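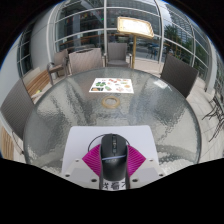
11 Jul 2019

Right then, Vuvby update, because a few of you have been asking and I've been rubbish at posting since March. Long thread, put the kettle on.

1/ For anyone new: Vuvby is my hand-held gripper. No arm, no wheels, you hold it yourself and squeeze. The arm comes later (I keep saying that). I build it on my bench at Redthorpe, the shared workshop, and finish the fiddly bits wherever there's a table.

2/ Biggest change is the fingers. The old ones were stiff straight things that either dropped stuff or crushed it. The new ones are fin-ray fingers, so a triangle with a load of ribs across the middle, and when you push on one side the whole thing curls round whatever you're holding. I could sit and poke them all day!

3/ Yes, they're magenta. It was the flexible filament on the shelf at Redthorpe and I've grown very fond of it.

4/ Printing flexible stuff is a pain, mind. It went stringy, then it jammed, then it came out lovely for one finger and horrible for the other. Slowing the printer right down to a crawl sorted it. If yours is jamming, try that before you take anything apart. I took everything apart.

5/ The plates the fingers bolt to are white, plain hard plastic, and they're on their ninth version. Version 8 had the holes a smidge too close to the edge and cracked when I did the screws up. Completely my fault, I'd eyeballed it.

6/ Masking tape has become my favourite thing to pick up. A roll is light, it's got a hole in it, and you can go for it from outside or from inside. From outside it's easy. From inside you need the fingers to push outwards and mine are much weaker that way round. Still thinking about that one.

7/ I'm giving it 100 grabs per object and writing every one down in a notebook. I know, I know, there are cleverer ways. But I like the notebook, and it's made me admit how often I've been nudging things with my wrist and calling it a grab.

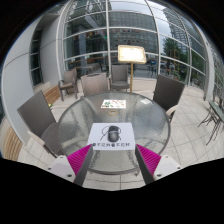

8/ Somebody replied to the last bit to say glass is a terrible surface for this, far too slidey, and I should get a rubber mat down before I trust any of my numbers.

9/ Fair point, and I did think about it! But I want slidey. If it only works on a nice grippy mat then it's no use to me in the kitchen. Putting a sheet of paper down is as soft as I'm prepared to go. I might do a mat round as well, just to see how far apart the scores are.

10/ Also been asked about files. They're going up under the name Feto, which is what I'm calling the finger on its own, so you can bolt it to whatever you've got. I want to tidy the drawing first. There's a hole in there that does nothing and I can't remember why I put it in.

11/ Grip pads next. The inside faces are flat and dark grey at the moment and I'd like to try something with a bit more bite. I've got an old bike inner tube to cut up, and if anyone's used something better, shout.

12/ Off to find my good screwdriver. It's on somebody else's bench, it always is.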